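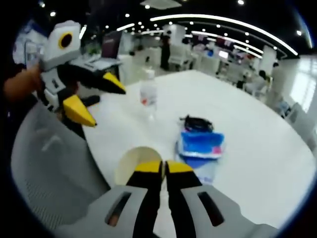

想问问去过 Liltico 营地的朋友，靠海那几层梯田位到底值不值得加钱？我们上个季末去住了10晚，订的时候网页上写的是“临海首排”，我脑子里想的是拉开帐篷门就能下水，结果到了才发现所谓首排在一个坡上，车停好以后左前轮比右后轮高出一大截。两块调平垫全塞进去了还是歪，像图里那种米白色的小纸杯，倒半杯水往折叠桌上一放，水面一眼就看得出是斜的。晚上睡觉人往一边滑，我家那位干脆掉了个头睡，第二天说头晕。前台态度倒是好的，说可以换到松树林后面的平地，但那边离海要走将近400米，还要过一段台阶，我们带着桨板，想想又算了。现在纠结的是明年还去不去，去的话选哪一层，或者直接换 Grovar？

补充一下我们的情况：两个大人，一辆小房车，Tutel 的侧边帐，不带狗。怕吵，但不怕走路（前提是不扛桨板……）。

露营与房车 > 海边营地 > 选位求助
首页 | 版块 | 最新 | 搜索 | 登录
回复 17 · 收藏 6 · 分享

松针扎脚：Liltico 我去过好几回了，楼主你是不是订了最下面那层？那层是老位子，最早就是给小帐篷用的，房车上去肯定难受。往上第三层才是后来重新推平过的，地面压实了，铺的碎石，下雨也不积水。缺点是下午晒，几棵树都长在路那一侧，阴影全落到别人家去了，三点以后车里跟蒸笼似的。我每次都要第三层靠楼梯口的位子，走下去游泳快，就是夜里有人拿着手电上下，帘子要拉严。

慢车道老王八：不同意楼上。第三层平是平，可是你要知道电箱在哪一头。那一层是两头各一个电箱，中间的位子拉线拉得要死，我带的线不够长，跟前台租了一根，押金还是现金。楼主有侧边帐，帐子一撑开，线还得从帐子后面绕，绊了我好几次。再说那个价钱！旺季梯田位比平地位贵出一大块，就为了早上躺着看海？我宁可住松林，走几步路怎么了，早上顺便就把面包买了。

松针扎脚：你那是没选对位子嘛。靠楼梯口就有电箱，线三米都用不到。而且楼主说了带桨板，那段台阶你扛着板走一趟试试，中间还拐弯。

慢车道老王八：板子可以寄放在下面的船库啊，问一声就行。

楼主：船库我问过的！说是只放他们自己出租的皮划艇，客人的不收。可能看谁当班吧，我碰到的那位很坚决。

慢车道老王八：那是变了，我去那年是收的，还给了个小木牌。

一锅炖土豆：插一句 Grovar。我们家去年和前年都在 Grovar，地是真的平，停进去一块垫子都没用上，小孩骑平衡车满场跑。但是楼主说怕吵，那你要想清楚，Grovar 的泳池就在营地正中间，从早上开门一直放音乐到晚饭，周末还有跳操的，音响一开，边上几排听得清清楚楚。海滩是水泥平台加扶梯，下水挺方便，想要沙子是没有的，石头上有海胆，一定一定穿鞋。卫生间干净，热水一直有，这点我给满分。要说安静，最北边靠围栏的那一排还行，就是离什么都远，倒个灰水都得骑车去。

楼主：谢谢土豆！泳池音乐我是真受不了……北边那排可以指定位子吗，还是到了现场抢？

一锅炖土豆：可以指定，要多交一笔选位费，我们交过一次，后来觉得没必要，六月人不多，到了现场自己骑车转一圈，看上哪个回前台报号就行。七八月就别冒这个险了。

蓝胶鞋：我说点不好听的，楼主别介意。Liltico 首排那个照片是骗人的，广角拍的，把坡拍没了。我们也上过当，帐篷搭好半夜睡垫一路滑到门口。找他们理论，他们说网页上写了“部分为梯田”，确实是写了，字小得要命。后来我学乖了，订之前直接写邮件问：这个位子长多少宽多少，前后高差多少，最近的树在哪边。有的营地真会给你量，Stoica 那边那个小营地就给我回了一张手画的图，画得跟藏宝图一样，可是全对！连哪棵树有松脂往下滴都标出来了。

松针扎脚：Stoica 湾那个？他们还开着吗，我以为卖掉了。

蓝胶鞋：开着的，换了人管，厕所翻新过，小卖部没了，面包车每天早上来一趟，按喇叭，听见就赶紧跑。位子少，要早订。我个人觉得比 Liltico 舒服，但是没有餐厅，晚上想喝一杯得走到村里去，回来那段路没灯。

慢车道老王八：没餐厅没小卖部，那还叫度假？买菜做饭洗碗，在家不是一样。

蓝胶鞋：各人爱好不同咯，我就喜欢自己煮。再说 Liltico 那个餐厅的鱼，价钱你也敢点？

一锅炖土豆：哈哈鱼这个我站蓝胶鞋，披萨倒是可以的，薄底那种。

楼主：大家说得我更乱了哈哈。我先整理一下：Liltico 第三层楼梯口，平，但是晒，要提前订；Liltico 松林，阴凉，便宜，远；Grovar 北排，平，安静一点，倒水麻烦；Stoica，小，安静，什么都得自己来。我家那位现在倾向 Stoica，我还是舍不得 Liltico 的水，那个湾里早上真的一点浪都没有，桨板站上去都不晃，水底下的石头看得一清二楚，我每天天亮就下去划一圈，回来他才刚醒。Stoica 湾朝哪边开口？下午有没有风？有没有人划过？还有就是侧边帐，Stoica 的位子短不短，Tutel 那个帐子拉开要占不少地方，我怕伸到路上去被人说。调平这件事我也想认真解决一下，塑料垫叠两层总觉得要滑，车一进一退声音很吓人，有没有人用过充气的那种？

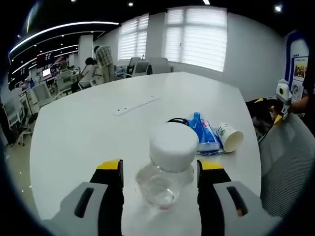 海风咸菜：充气垫我用过一季，就一句话，平地上多余，陡坡上不够。它适合那种差一点点的位子，你停好了慢慢充，看着水平仪到位就停，确实比来回倒车省心。可是楼主你说的 Liltico 最下面那层，我估计充满了也救不回来，而且碎石地要在下面铺一块厚橡胶，不然心里总惦记着扎破。风的事情我知道一点，Stoica 湾口朝西，中午以后基本上都有风，划桨板要赶早，十点以前收工。下午那里玩帆板的人多，你就在岸上看吧。位子长短不一，靠墙的几个长，问他们要靠墙的。

楼主：太有用了！赶早我没问题，反正我都是天亮就下水。

松针扎脚：朝西的话晚上太阳直晒进来，做晚饭的时候热，侧边帐记得买带遮阳前帘的。

蓝胶鞋：靠墙的那几个下午有墙挡着，没那么晒。不过墙上有蚂蚁，吃的东西别挨着墙放，我一袋糖报销了。

慢车道老王八：听来听去还是松林好，有阴凉，有面包，没蚂蚁。

松针扎脚：松林没蚂蚁？？你住的是哪片松林。

慢车道老王八：好吧有一点。

刚入坑的小拖挂：弱弱问一句，你们说的选位子，拖挂能上 Liltico 的第三层吗？我看地图上那个弯很急，我的车连拖挂挺长的，倒车技术也一般，上次在别处倒了半天，后面堵了一串。

松针扎脚：能上，走上面那条路绕进去，别信导航，导航会把你带到下面的急弯。到门口跟前台说你是拖挂，他们有个小拖拉机可以帮你拉进位子，我见他们拉过好几次了，给点小费就行。

海风咸菜：拖拉机要看时段，午休那会儿没人，我等过。最好上午到。

刚入坑的小拖挂：谢谢！那我就放心多了。

楼主：昨晚写邮件给 Stoica 了，学蓝胶鞋问了长宽高差和树，等回信。Liltico 第三层我也发了一封，两边比一比，谁先给靠谱答复就订谁。Grovar 先放一放，家里那位一听跳操两个字就摇头。有回音了我再上来说。

蓝胶鞋：Stoica 回得慢，一般要等几天，他们白天都在外面干活。你要是急就打电话，傍晚打，多响一会儿。

相关话题：海边营地淋浴要不要投币 | 侧边帐遇到大风怎么固定 | 桨板放车顶还是放车里
上一页 1 2 下一页 · 回到版块 · 举报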